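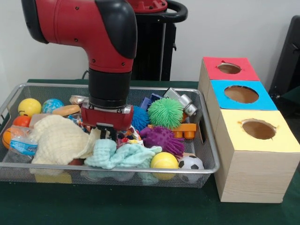 Anselmo Salazar

Ordnen und Aufbewahren im Gruppenraum
Skript zur Einheit 6: Die gemischte Spielkiste

Zum Lesen vor der Übung am Samstag. Wer in der letzten Einheit gefehlt hat, holt sich die Kopie zu den Regalhöhen bei Anselmo Inga.

1. Ausgangslage

In fast jeder Einrichtung gibt es einen Behälter, in dem alles landet, was beim Aufräumen übrig bleibt. In unserem Übungsmaterial liegen Bälle, Tücher, eine Wasserflasche und bedrucktes Verpackungsmaterial beieinander. Der gelbe Ball mit dem Smiley und der Ball mit dem Weltkugelmuster liegen hinten. Die Flasche liegt auf der Seite, darunter ein dunkelgraues Stoffstück. Solche Mischungen entstehen, wenn am Ende des Tages nur noch der Tisch frei werden soll.

Für die Übung gehen wir davon aus, dass der Inhalt von Kindern ab drei Jahren benutzt wird. Bei jüngeren Kindern gelten strengere Regeln für kleine Teile, siehe Einheit 4.

2. Erster Durchgang: Was gehört nicht hinein?

Vor dem Sortieren wird aussortiert. Heraus kommen:

Verpackungen und Folien
Getränkeflaschen, auch leere
Dosen und Deckel mit Metallrand
Teile, die niemand in der Gruppe einem Spiel zuordnen kann

Die letzte Gruppe wandert in eine eigene Schachtel und bleibt dort bis zur nächsten Teambesprechung. Erst danach wird entschieden. In der Kita Drolatside hat man das eine Zeit lang anders gehandhabt und musste anschließend zwei Brettspiele ersetzen.

3. Tücher zuerst

Tücher nehmen in einer Kiste viel Raum ein und verdecken, was darunter liegt. Deshalb werden sie vor den Bällen herausgenommen, einzeln ausgeschüttelt und geprüft (Flecken, offene Nähte, Fäden). Danach falten, nicht knüllen. Ein gefaltetes Tuch kommt hochkant in ein schmales Fach, so bleibt die Farbe sichtbar und die Kinder können es selbst herausziehen.

Waschen bei 40 Grad, sofern das Etikett es zulässt. Frottee und Krepp getrennt trocknen.

4. Bälle und Greifspielzeug

Hier wird nach Oberfläche sortiert:

a) glatte Bälle
b) Bälle mit Stacheln oder Noppen
c) Seil und Knoten
d) Holz

Die Farbe ist als Merkmal für die Erwachsenen bequem, hilft den Kindern aber wenig. Ein stacheliger Ball kann Rot, Blau und Grün zugleich haben und passt dann in kein Farbfach. Die Oberfläche dagegen lässt sich mit der Hand prüfen, auch von Kindern, die Farben noch nicht sicher benennen.
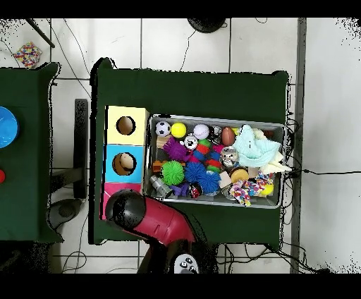 Abb. 2: Übungsmaterial in der Metallschale, links daneben die Schachteln.

Die hellgelbe und die hellblaue Schachtel haben ein rundes Loch. In der blauen ist ein beiger Ball zu sehen. Schachteln dieser Art eignen sich als Fächer, solange der Inhalt leicht ist. Beim Stapeln auf einen festen Stand achten und Holzteile nicht nach oben nehmen.

Kleine Holzwürfel und Klötze verschwinden zwischen größeren Dingen. Für sie reicht eine flache Dose oder Lade. Im Raum Gakholm verwenden wir Laden mit einer Innenhöhe von 6 cm.

5. Beschriftung

Eine Fotokarte pro Fach, auf Augenhöhe der Kinder, ohne Verzierung. Das Wort darunter in Druckschrift. Keine Sammelbegriffe wie »Verschiedenes« oder »Kleinkram«.

6. Aufgabe

Arbeiten Sie zu zweit. Sie haben 23 Minuten. Sortieren Sie den Inhalt nach Abschnitt 4 und notieren Sie jeden Gegenstand, bei dem Sie sich nicht einig waren, mit beiden Vorschlägen. Die Liste wird eingesammelt.

Zusatzfrage für die schriftliche Abgabe, eine halbe Seite: Wohin gehört ein Spielzeugroboter, wenn es in der Gruppe kein Fach für Figuren gibt?

Lektüre: Reader Tivesetti, Seite 16 und folgende. Der Abschnitt über offene Regale kann überblättert werden, er kommt in Einheit 7 dran.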